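Speaker notes: Volon handheld gripper kit, service overview and evaluation findings
Navenberg regional session, 5 Dec 2024
Running time with questions: 40 minutes. Slides 1 to 14.

Slide 1. Title

Welcome the audience and introduce the session. State at the outset that this is an evaluation report. Navenberg purchased the kit at list price and has no commercial arrangement with Volon. The support plan was also paid for in full.

Housekeeping: the printed summary is on the side table. Questions are welcome after slide 6 and again at the end.

Slide 2. Why we looked at this product

Our member organizations have asked for guidance on handheld collection tools. Most of them already own at least one robot arm. What they lack is a steady supply of demonstrations recorded outside the lab, with ordinary objects in ordinary homes. Teleoperation gives good data, but it ties up an arm, an operator and a room.

A handheld gripper lets a person perform the task directly while the tool records the view and the jaw motion. Several suppliers now sell such tools. We selected Volon for the first review for the simple reason that it was the kit members asked us about most often.

Mention that reviews of two other kits are planned. Do not name them, as the purchase orders are not complete.

Slide 3. What is in the kit

Go through this slide quickly. The audience can read the table.

The standard kit contains two handheld units, a charging base, a calibration board, a set of spare grip pads and a hard case. The Stuleo software is licensed separately by the year. Buyers should note this. Two of our members believed that the software was included and had to return to their purchasing offices for a second approval.

The kit was delivered in May. Everything on the packing list was present. One charging cable was faulty and Volon replaced it within the week.

Slide 4. Setup and calibration

Initial setup took one full working day, including software installation on two workstations. The written guide is clear up to the calibration chapter, where it refers to menu items that have since been renamed. Volon has been told and has promised a corrected edition.

Calibration must be repeated whenever the grip pads are changed. The guide does say so, but on a late page and in small type. We lost 41 recordings before we noticed. (Pause here. People will want to write this down.)

Slide 5. How the evaluation was organized

Collection was carried out by trained staff in furnished residential units leased for the purpose. Each session followed a written task sheet. Tasks were drawn from three groups: kitchen items, personal care items and small packaged goods.

Total recordings submitted: 1,533.
Recordings rejected by the Stuleo quality check: 269.
Recordings in the second phase, with revised task sheets: 400. These are part of the total.

Explain the rejection figure with some care. A rejected recording is not always a failed grasp. The software also rejects recordings in which tracking is lost for more than a set period, or in which the start and end markers are missing. Many of our rejections came from missing end markers, and that was a matter of staff training on our side.

Slide 6. Findings: handling and comfort

Staff found the unit easy to learn. New collectors were working without supervision by their second session. The trigger is firm, and collectors with smaller hands reported fatigue in longer sessions. We reduced session length and the complaints stopped.

The weight is acceptable when the tool is pointed down at a floor or a low table. Work above shoulder height is a different matter. We do not recommend the kit for high shelves unless collectors can rest between attempts.

Stop for questions. Allow five minutes.

Slide 7. Findings: image quality

The wide view is a strength for training. It keeps the object and much of its surroundings visible together, and our downstream users preferred it to the narrower camera they had used before. The cost is distortion toward the rim. Teams whose pipelines expect a flat image will need to add a correction step or retrain on the raw view.

Low light remains a weakness. Recordings made after dark with a single ceiling lamp were noticeably grainier and accounted for many of the tracking losses. Volon suggests a portable lamp. We tried two, and the results improved.

Slide 8. Software

Stuleo handles upload, review and export. Upload is reliable. Review is slow on older workstations, and the export screen offers more options than most teams will use. Our advice is to agree on one export profile at the start of a project and lock it.

The labeling screen allows free text. We would have preferred a fixed list. By the end of the first phase, the same task had been entered under several spellings, and cleaning this up took longer than any other desk work in the evaluation.

Slide 9. Support and service

The support plan promises a reply within one business day. That promise was kept on every ticket we opened. Replies were courteous and usually correct the first time.

Repairs are handled by Msimang, the service partner for our region. One unit was sent in for a loose trigger and came back in working order. The repair note did not say which part had been replaced, and we have asked that future notes include this.

Slide 10. Findings: grasping personal care items

This group was the most demanding of the three. The objects tend to be smooth, long and unevenly shaped, and they are often wider at one end than the other. A grasp that is sound near the middle may be poor a short distance away.
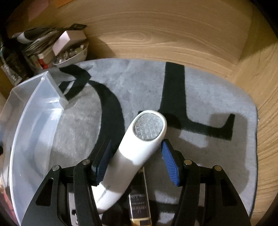

The ribbed pads performed well in this group overall. Collectors were asked to close the jaws slowly and to hold for a moment before lifting. After that instruction was added to the task sheet, slips became less frequent. Glossy surfaces still caused more slips than matte ones, and objects with a curved back tended to roll if the jaws closed at an angle.

Clear and reflective parts deserve a separate mention. Lenses, caps and transparent containers can produce bright spots in the recording. Tracking was seldom affected, but teams that train on object outlines should check a small sample before committing to a large collection.

Slide 11. Wear and consumables

Grip pads are the main consumable. Ours showed visible wear by the end of the first phase and were replaced before the second. Pads are sold in sets, and buyers should order a second set with the kit - delivery of spares was slower than delivery of the kit itself.

Pads should be cleaned with a damp cloth at the end of each session. Household dust and rug fibers collect between the ribs and reduce the grip on light objects.

Slide 12. Privacy and site rules

Remind the audience that a wide view records more than the task. Papers, labels and mail left near the work area may be captured. Our task sheet requires collectors to look over the site for private documents before recording, and reviewers may withdraw any recording on privacy grounds without further approval.

Members collecting in occupied homes must obtain written consent from every adult in the household. The model form is in the printed summary.

Slide 13. Recommendation

The kit is suitable for members who need tabletop and floor-level demonstrations and who can assign one person to data review. It is not yet suitable for overhead work or for sites with poor lighting.

Conditions attached to the recommendation:
Budget for the Stuleo license from the first year.
Order spare pads with the kit.
Recalibrate after every pad change and record it in the session log.
Adopt a fixed list of task names before the first recording.

If asked about price: refer to the printed summary. Volon revises its list each year and figures quoted from the podium tend to be repeated long after they are out of date.

Slide 14. Questions

Likely questions and agreed replies.

Can the recordings be used with a different gripper on the arm? In part. Jaw width and pad shape should be close to those of the handheld unit. We have tested one other gripper and will report on it separately.

Will Navenberg lend its kit to members? Yes, for periods of two weeks, once the second unit is back from service. Requests go through the equipment desk.

Will the evaluation recordings be released? A decision has not been made. Do not speculate.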